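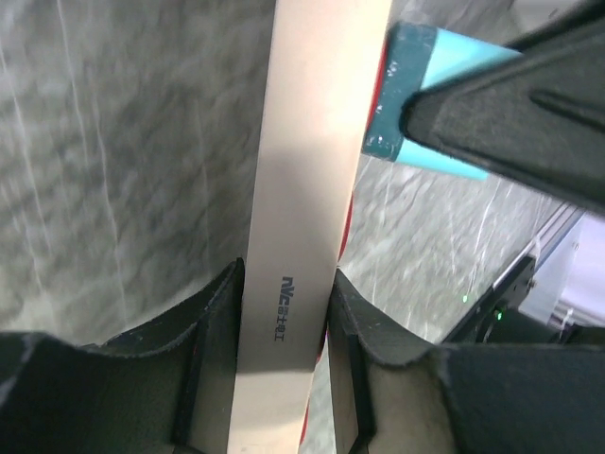
The long beige bar with the nVc mark on it.

Last updated: February

Hi all, these are my notes from the walking club's planning meeting. I typed them up the same night, so if I've got something down wrong, tell me before the next one and I'll fix it. I was also the one pouring coffee, so there's a gap near the start where I missed most of the parking talk.

We got going at 7:10 p.m., a little late thanks to the roadwork by the bridge. Last meeting's minutes were approved with one change: the spring outing was to the Tanui side of the lake, and I'd written the Mulalus side. Sorry! Two people showed up at the wrong trailhead over that and were very nice about it.

Parking. The lot at the Tanui trailhead is going to be half closed while they redo the drainage. I came in on the part where we'd agreed to carpool from the library. I'll put a sign-up sheet on the board. If you have a big vehicle and don't mind muddy boots, please put your name near the top.

Money. We have $900 in the account after paying for the map printing. Dues are coming in slower than last year, and I'm one of the people who hasn't paid, so I'm not pointing fingers (check is in my coat pocket, I'll bring it). The Trekside store has offered us a group discount on rain gear if we put in one order. There was a good long talk about whether this is worth the bother. Some folks already have jackets they love, and others, me included, have been walking in a jacket that stopped keeping water out years ago. We voted to go ahead, with everybody paying for their own items up front so the club account stays out of it. Sizes to me by the end of the month, please, and write clearly. 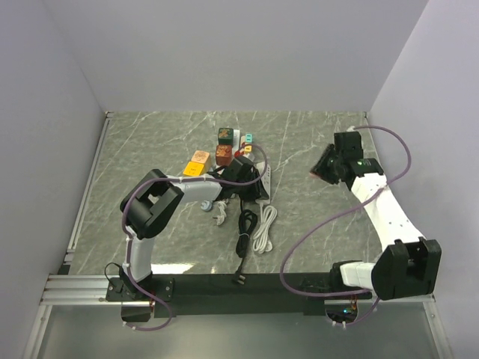
We also said no to matching colors. I thought it might be kind of fun, but I was the only hand up, so that's that. Get whatever color you want. The one request was that people leading the group wear something bright, and I think we already do that without being told.

The long walk. Most of the evening went to this one. The plan is still the loop from Tanui up over the ridge and down into Mulalus, 16 miles all told, with a climb of 1,000 feet in the first stretch. A few of us walked the first half in the fall and it's beautiful up there, but the climb comes early and it does go on. Three things got talked over:

Start time. I had suggested 8 a.m. and got groaned at from both directions. The early birds wanted 6:30 so we'd be off the ridge well before any afternoon storms, and the rest wanted to sleep. We landed on 7 a.m. at the library, boots on and ready to go, and I promise I'll be on time.

A shorter option. There's a cutoff path just past the old stone wall that drops back down to the road. Anybody who's had enough by then can take it, as long as they go in pairs and tell whoever is walking at the back. We'll need a car waiting at the bottom. I have one offer for that already and would love a second.

Dogs. Allowed on a leash until the sheep pasture, and then it's up to the landowner. I'm supposed to call and ask. I was supposed to call and ask last time too. It's on the fridge now.

Lunch will be bring-your-own, eaten at the overlook if the wind lets us. Somebody raised the idea of having sandwiches dropped off by the Praltotus Café, which sounded wonderful until we worked out there's no road anywhere near the overlook. We might do the café afterward for pie. I'm going to call them and see if they can handle a crowd that size in dirty socks.

Trail counter. The box at the Mulalus gate logged 396 people over the winter, a lot more than I'd have guessed for such a gray stretch of weather. The county wants to know if we'd help clear brush along the lower path, as it's getting narrow with that many feet on it. We said yes to one morning in the spring, date to come. Bring your own gloves and loppers, and long sleeves too, there's a lot of bramble down there and it scratched me up pretty good last year.

Lost and found. I still have one gray mitten, a steel water bottle with a dent in it, and a nice walking pole that's been riding in my trunk since the leaf walk. Please claim your stuff. I keep hitting my shin on the pole.

Other business. We talked about the newsletter going to email only. Several people like getting it on paper and said so with feeling, and printing isn't that expensive, so we're leaving it alone for now. There was also a question about first aid training. Everybody's in favor and I'll ask at the firehouse what they charge for a group class and if they'd do it in the evening.

We wrapped up at 8:45 p.m. Next meeting is same room, same time, and it's somebody else's turn to bring the cookies. My list till then: the landowner, the café, the firehouse, the sign-up sheet and my dues.
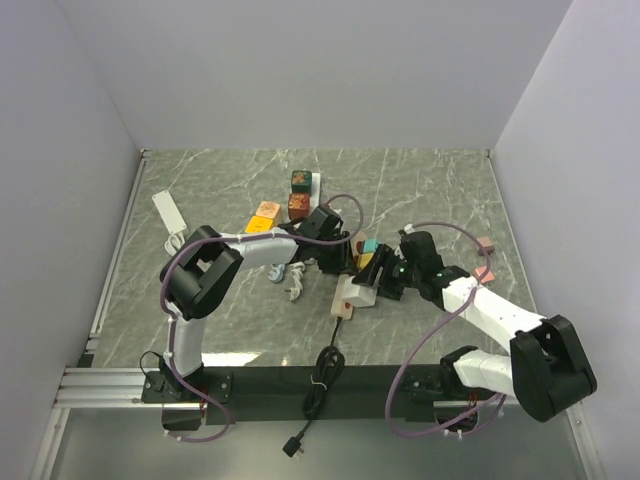 Two white arms with black joints over the veined work surface, purple cable on the left one.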